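Keeping Socks in Pairs: Hanging Small Laundry in a Shared House

1. Background

The six of us live in a student house with one washing machine and no tumble dryer. Larger items are dried on a folding airer in the back room. Socks are usually dropped over whatever rail is left, or over the radiator, and they often end up behind it. By the end of the spring term we had a carrier bag of single socks in the hall cupboard, and it was decided to make this the subject of our household design project.

The question was whether hanging socks from clips, in pairs, would mean fewer odd ones at the end of the week than laying them over a rail.

2. Materials

We compared three ways of drying:

The folding airer already in the house (Lirberg, bought second-hand).
A round peg hanger, sold under the name Gridow.
A flat plastic hanger with a straight bottom bar and metal clips, hung from a wooden pole.

The pole for the flat hanger rests in a simple wooden frame over a table. The hanger's hook slid along the pole whenever a sock was pulled down, so we fixed it in place with blue tape. This was meant to be temporary but it held and we left it.

The table turned out to be more useful than expected. Socks can be laid out flat and matched before any of them go up. On the Lirberg airer there is nowhere to do this and people tended to hang straight from the basket.

3. Method

Each method was used for two weeks. Socks were sorted by colour on the table, then hung by the cuff, one sock to a clip, with the two socks of a pair next to each other. We recorded the number of socks washed, the number left single after folding, and the time taken to hang a load.

Over the whole project we handled 200 socks. Ankle socks were the most common. Thin socks were noted separately because they slip out of weak clips.

4. Results

The airer left 20 socks without a partner over its two weeks. The round hanger did better but it tangled, and two of the pegs snapped. The flat hanger left the fewest singles, though it was the slowest to load. Hanging a full wash took some 6 minutes, against two or three for the airer.

The main limit of the flat hanger is its size. With only a few clips on the bar it fills up quickly, and a full wash has to be done in turns or on several hangers. The clips are also stiff, and two hands are needed, one to open the clip and one to hold the sock.

Knitted socks held well. The thin ones had to be pushed further into the clip, and this left a mark on the cuff which came out after wearing.

The pictures show socks and the flat hanger at the table.

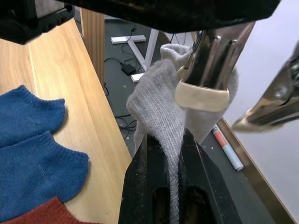
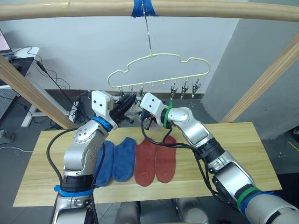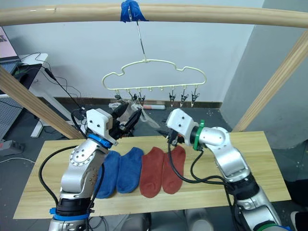
Isla Lamont read the draft and wrote in the margin that the time comparison was not quite fair, as the airer figure left out the time spent looking for partners afterwards. She would have timed each load from the machine to the drawer. She also asked whether we had tried pegging both socks of a pair in one clip, as her family does, which would double what the hanger can take. We had not, and it has been added to the list for next term.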